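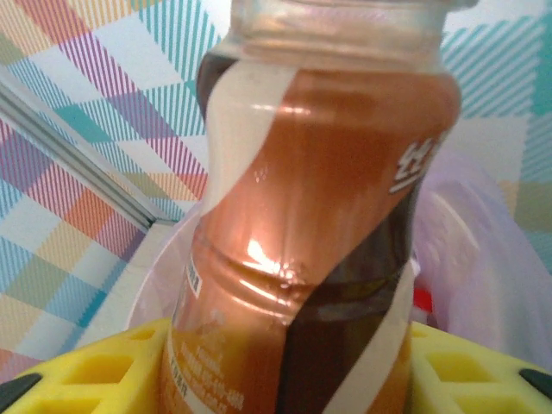 **Wednesday, label adhesive notes**

Batch 3336 of the Szilágyi paste is finally out of the fridge and on paper. It spreads well. It also smells like a wet library, so the windows stay open and complaints go to Kheri Ndung'u, who picked the recipe.

Mix was 100 g starch to the usual water, plus the alum. Stirred until my arm filed a grievance. Brushed onto 6 strips of the cream Jarnix stock and hung them by the sink. The edges curled by lunch, same as last time – I am choosing to call this reproducible.
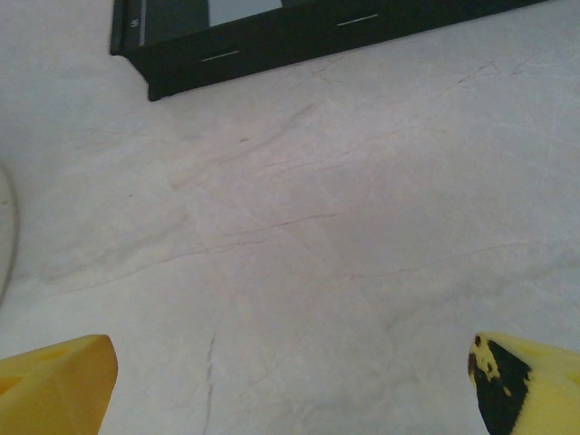 ## Peel and soak

Drirkstead strips came away clean after 3 minutes in warm water. Hisach strips came away with half the paper still attached, then sulked at the bottom of the basin. Kheri thinks the Hisach sizing is too heavy. I think Hisach sold us wallpaper.
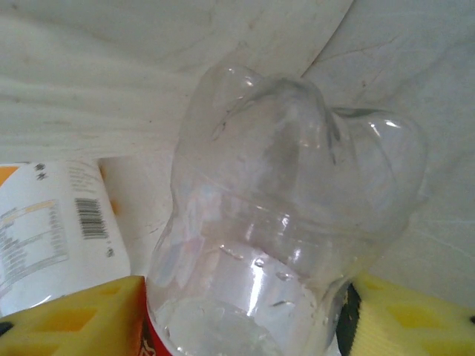

Curved surfaces are next, and I am not looking forward to them. The paste grabs before you can slide the paper, so anything but a plain cylinder wrinkles. A clear bottle with a base like that, all lobes and deep creases, is out of the question below the ridge. Side wall only, and dampen the strip first.
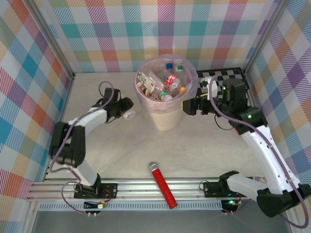 Storage is still unsolved. Paste left in the jar overnight grew a skin, and the skin had opinions. Smaller jars would help, or anything with a cap that shuts. There's a blue cap and a green one on the clear bottles in the bin, if the thread fits, though getting paste back out of a bottle neck is a job for someone younger.

To do: reorder alum, try half the starch on the Jarnix, label the brushes before Kheri glues another one shut.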